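7. August 2025

Modellhalle, Okport

Tonmodell und Datenstand stimmen seit gestern Abend wieder überein. Die Abtastung der linken Seite lief über Nacht durch, die Punktwolke war um kurz nach sieben ausgerichtet. Größte Abweichung an der hinteren Tür, unterhalb des Griffs, dort wurde gestern von Hand nachgezogen und das Blatt offenbar zu flach geführt. Der Rest liegt im Rahmen dessen, was man bei Ton in einer schlecht klimatisierten Halle erwarten darf. Temperatur am Modell notiert, wie immer an der B-Säule.

Projektname bleibt vorerst Tralard. Der Antrag auf Umbenennung liegt seit Juni beim Kunden und wird dort vermutlich liegen bleiben, bis die ersten Blechteile gepresst sind.

Schulterlinie

Hauptthema des Vormittags. Die Linie beginnt hinter dem vorderen Radlauf, läuft fast waagerecht über beide Türen und soll im hinteren Kotflügel auslaufen, ohne dass man das Ende sieht. Genau dieses Auslaufen funktioniert im Ton und funktioniert in den Daten schlecht. Im Ton verliert sich die Kante über eine Handbreit, weil die Hand am Blatt den Druck zurücknimmt. In den Flächen muss ich angeben, wo der Radius aufhört, ein Radius zu sein.

Drei Varianten aufgebaut:

Variante A: konstanter Radius bis zur Türfuge, danach lineare Aufweitung. Reflexionslinien sauber bis zur Fuge, dahinter ein sichtbarer Knick in der Beschleunigung. Auf dem Bildschirm gerade noch tolerabel, unter den Deckenleuchten der Halle mit Sicherheit störend.

Variante B: Aufweitung beginnt schon in der Mitte der hinteren Tür. Linien ruhiger, die Kante verliert aber zu früh an Spannung. Von schräg hinten sieht das Auto müde aus. Das ist keine messbare Größe, ich schreibe es trotzdem hin.

Variante C: wie B, jedoch mit leicht angehobener Fläche unterhalb der Kante. Der Schatten bleibt länger stehen und täuscht einen kleineren Radius vor. Kostet Fläche am Radlauf, dort fehlt dann Material für den Umbug.

C wird weiterverfolgt. Vor der Mittagspause den Umbug mit dem Leitfaden des Presswerks abgeglichen. Die geforderte Flanschlänge ist 13 mm, ich komme im engsten Schnitt auf 10. Also entweder Radlauf nach außen oder Kante nach oben. Radlauf nach außen heißt neue Diskussion über die Fahrzeugbreite, und die ist seit dem letzten Freigabegespräch eingefroren. Kante nach oben verändert die Proportion der Seitenscheibe.

Habe die Kante versuchsweise angehoben und das Ganze mit schwarzem Band am Modell nachgeklebt. Das Band ist für solche Fragen immer noch das schnellste Werkzeug. Ergebnis aus zehn Schritten Entfernung: akzeptabel. Aus der Nähe wirkt die hintere Tür schwerer, der Griff sitzt jetzt zu tief im Feld. Griff also mitnehmen. Damit verschiebt sich auch die Mulde, und die liegt genau dort, wo die Abtastung heute früh die Abweichung gezeigt hat. Immerhin muss die Stelle dann nur einmal neu aufgetragen werden.

Scheinwerfer

Antoniadis hat den überarbeiteten Bauraum geschickt. Das Modul ist flacher geworden, dafür tiefer. Die Tiefe kollidiert mit dem Längsträgerkopf, jedenfalls in der Einbaulage, die wir bisher angenommen haben. Gedreht um die Hochachse passt es, dann zeigt aber der Kühlkörper zur Radhausschale, und die Entlüftung des Gehäuses läge an der schmutzigsten Stelle des gesamten Vorderwagens.

Antwort an Antoniadis formuliert und wieder gelöscht. Zuerst muss die Frage der Lichtaustrittskante geklärt sein. Solange wir gestalterisch auf einer durchgehenden Abschlussscheibe bestehen, diktieren wir eine Einbaulage, die der Lieferant nur mit Aufpreis bauen kann. Bei geteilter Scheibe gäbe es das Problem nicht. Die geteilte Scheibe hat allerdings eine Fuge, und diese Fuge trifft auf die Haubenfuge, und zwar in einem Winkel, der auf jeder Zeichnung wie ein Fehler aussieht.

Skizze dazu auf die Rückseite des Messprotokolls gemacht. Fuge nach unten gezogen, parallel zur Stoßfängerkante. Könnte gehen. Eine Überhöhung von wenigen Zehnteln wäre nötig, damit sie optisch gerade erscheint. Morgen in den Daten anlegen — vorher die Haubenfuge einfrieren, sonst jage ich beiden hinterher.

Zusätzlich offen: Entformungsrichtung der Scheibe. Im äußeren Drittel liegt der Winkel unter dem Mindestwert. Lässt sich durch Schwenken des Werkzeugs retten, falls Antoniadis das mitträgt. Als eigene Zeile in die Liste der offenen Punkte aufgenommen, mit Verweis auf den Bauraum.

Radstand und Überhang

Kurze Rechenübung nach dem Essen. Die Karosserieabteilung möchte den vorderen Überhang um 40 mm verlängern, Grund ist die Crashbox. Ich halte dagegen, dass die Seitenansicht schon jetzt grenzwertig frontlastig ist. Vorschlag zur Güte: Verlängerung akzeptieren, dafür die Ecken stärker einziehen. In der Draufsicht wird die Front runder, der zusätzliche Überhang ist dann nur noch in der Mitte vorhanden. Von der Seite sieht man ihn noch als Silhouette, aber im Dreiviertelblick verschwindet er weitgehend.

Das Einziehen der Ecken hat Grenzen, an denen wieder der Scheinwerfer sitzt. Alles an diesem Vorderwagen hängt am Scheinwerfer. Die beiden Themen gehören auf dieselbe Tagesordnung, im Moment laufen sie in getrennten Runden mit getrennten Protokollen und haben, wie ich heute festgestellt habe, unterschiedliche Datenstände als Grundlage. Der Stand in der Karosserierunde ist vom Juni. Das erklärt die Hälfte der Missverständnisse.

Notiert für die Ablage: Datenstand künftig in die Kopfzeile jedes Protokolls, nicht in den Anhang.
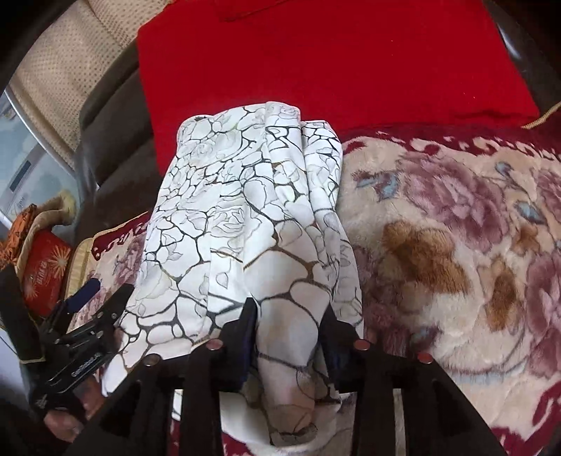
Lichttunnel

Am Nachmittag das Harzmodell der Haube im Lichttunnel gehabt. Das Modell ist gefüllert, geschliffen und mit dunkelgrauer Folie bezogen. Bei Folie ist Vorsicht geboten, sie verzeiht lange Wellen und übertreibt kurze. Trotzdem für den ersten Eindruck ausreichend.

Befund: Die beiden Sicken auf der Haube sind zu scharf. In den Daten hatte ich sie so angelegt, dass sie auf einem Bildschirm gut lesbar sind, was ein alter Anfängerfehler ist und mir nach all den Jahren noch unterläuft. Im Licht schneiden sie die Haube in Streifen. Radius verdoppeln, Tiefe beibehalten. Die linke Sicke hat außerdem kurz vor der Windschutzscheibe eine Unruhe, die rechts fehlt. Da die Daten gespiegelt sind, kommt der Fehler aus dem Fräsen oder aus dem Schleifen. Stelle markiert und an die Werkstatt gegeben.

Die Mittelzone der Haube ist gut. Die Leuchtenlinien laufen in gleichmäßig zunehmendem Abstand nach vorn, keine Einschnürung, kein Zurücklaufen. Diese Fläche bleibt jetzt so. Habe sie im Datensatz gesperrt, damit ich nicht selbst noch daran herumziehe.

Eine Stunde mit dem Vergleich zum Vorgänger verbracht, dessen Haube noch auf dem Gestell hinter dem Tunnel liegt. Der Vorgänger hat eine fast ebene Haube mit einem einzigen umlaufenden Absatz. Billiger im Werkzeug, unempfindlich gegen Beulen in der Serie und aus der Fahrerposition angenehmer, da nichts spiegelt. Als Argument gegen unsere Sicken taugt das durchaus. Ich habe den Vergleich im Bericht erwähnt und nicht kommentiert.

Türinnenverkleidung

Nur am Rande. Das Thema läuft in der Außenstelle Illier, von dort kam heute die Anfrage, ob sich die Brüstungslinie innen an der Schulterlinie außen orientieren soll. Antwort: ja, sobald die Schulterlinie steht. Sie steht noch nicht. Bei angehobener Kante ändert sich die Glasfläche und damit die Lage des Schachtabschlusses, und Illier müsste von vorn anfangen. Habe gebeten, bis zum nächsten Datenstand zu warten und solange am Türfach zu arbeiten, das davon unberührt ist.

Rückfrage aus Illier zur Griffschale beantwortet. Der Freiraum für die Hand beträgt 70 mm in der Höhe und sollte so bleiben. Mit Winterhandschuh wird es knapp, das wurde im Sitzmodell ausprobiert.

Offene Punkte

Umbug hinterer Radlauf, Variante C, Schnitt durch die engste Stelle an das Presswerk.
Griff und Mulde mit der Kante nach oben nehmen, danach Ton auftragen.
Haubenfuge einfrieren.
Geteilte Abschlussscheibe anlegen, Überhöhung prüfen.
Gemeinsame Runde für Überhang und Scheinwerfer anfragen.
Sicken: Radius ändern, neue Fräsdaten ausgeben.
Blätter nachschleifen lassen, das lange ist an der rechten Spitze verzogen.

Halle um kurz vor sieben verlassen. Das Modell ist abgedeckt, die Abtastung für die rechte Seite eingerichtet und gestartet. Beim Hinausgehen gemerkt, dass das schwarze Band noch auf der hinteren Tür klebt. Das ergibt morgen eine Kante in der Punktwolke, falls die rechte Seite überhaupt so weit um das Heck herum erfasst wird. Nicht zurückgegangen.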